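Woke before the alarm, rain on the skylight. December is doing what it does. Made tea, took it back to the settee and spent the first half hour making a list of what has to be out of the flat before I go to Prelilwood. The list came to a page and a half, so I turned it over and had another tea.

Started with the food cupboard. Hipólito left a box of things when he moved to Titbridge and I have been cooking round it ever since. Three tins of chickpeas, a jar of something brown with no lid worth trusting, rice, and the crackers. The jar went in the bin. The chickpeas can go to Rhodri, who will eat anything with cumin on it.

Carried the rest through to the pink cover to sort it, the kitchen worktop being full of saucepans. I had meant to wash that cover first and pack it second, but it is useful where it is — the deer have put up with worse than dry goods.
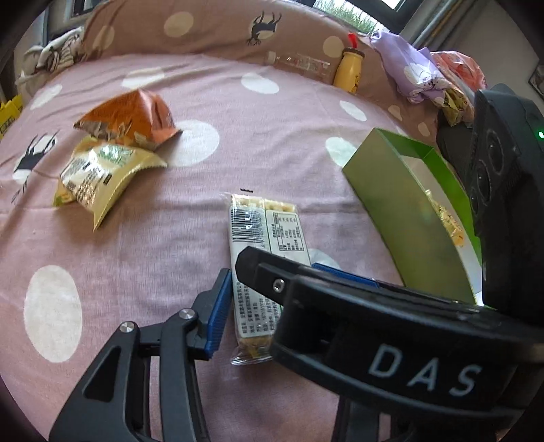 The crackers, label side up, on the deer cover.

I can't read the Chinese on the label, so I don't know what flavour they are meant to be. Hipólito swore by them with soup. I have put them in the bag for the train, along with the cheese and two apples, and if they are sweet I shall find out somewhere past Wogan.

Rhodri came at 4 with the boxes from Erimik. He had paid 455 for the van and the boxes together, which is more than we agreed, and we stood in the hall going over the receipt until he found the deposit was in it. So that comes back, less whatever they decide to keep. He took the chickpeas and the rice, and the bathroom stool, which I had forgotten was his.

Got four boxes filled after he went. Books in the small ones, as Mum always said, and towels round the plates. The tape ran out on the last box so it is folded shut with the dictionary on top.

Soup for supper, from the freezer. Left the crackers in the bag. Cover still to wash, post still to redirect, and the gas people want ringing before 3 tomorrow.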